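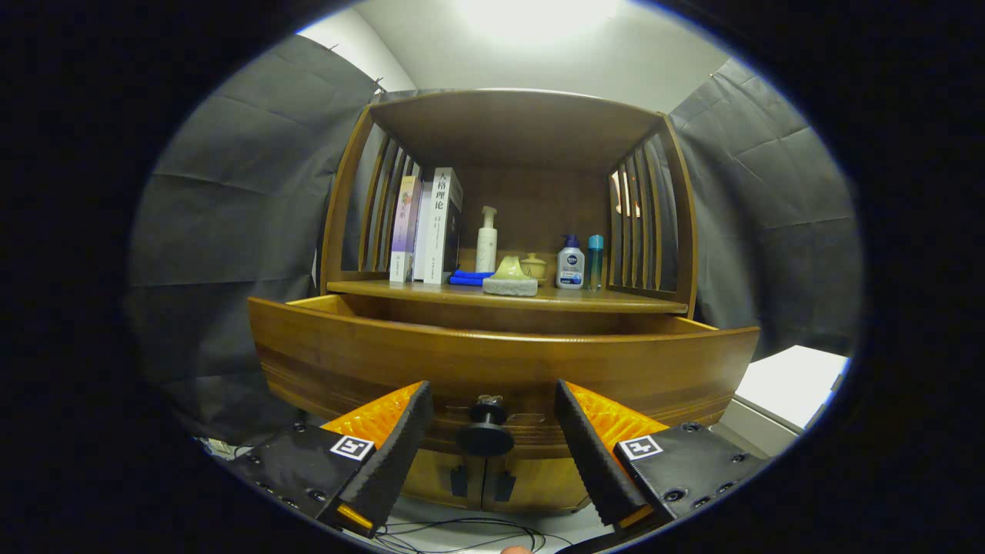
Issue 548, page 2

Support > Bathroom and Bedroom > Small Cabinets > Questions and Answers

Last updated: December

Slatted cabinets: frequently asked questions

How far should the drawer come out?
On the Skakano the drawer runs to a stop. Pulled partway, it shows the pale inside along the top edge. To take it out fully, lift the front slightly at the stop and draw it level.

The round knob turns in my hand. Is it faulty?
No. The fixing has worked slack. Hold the knob still and tighten the screw from inside the drawer. Do not use glue. Replacement knobs are part 932.

Can books and toiletries share the open shelf?
Yes. Stand books upright at one end, tallest nearest the middle, and keep pump bottles and face wash towards the other. A folded cloth between the two groups takes up drips. Bar soap should sit in a dish; a stone-type dish still needs wiping underneath once a week.

Do the slatted sides need anything behind them?
No. Leave the gaps clear so that air can pass through. Small items should go in a lidded jar.

How do I clean the honey-brown finish?
Use a barely damp cloth, along the grain, then a dry one. Avoid bleach and cream cleaners. Dust between the bars with a flat brush.

The two lower doors rub where they meet. What should I adjust?
Check first that the cabinet is level. Then turn the side screw on each hinge a quarter turn at a time until the black handles line up.

Who answers questions not covered here?
Parts: Vasiliki Deligiannis, Serkthorpe. Finishes: Apostolos Chatzigeorgiou, Clevositz.

Related items
Younis wall shelf: fixing to plasterboard
Replacing a hinge on a small door
Water rings on wood
Drawer runners: wax or oil?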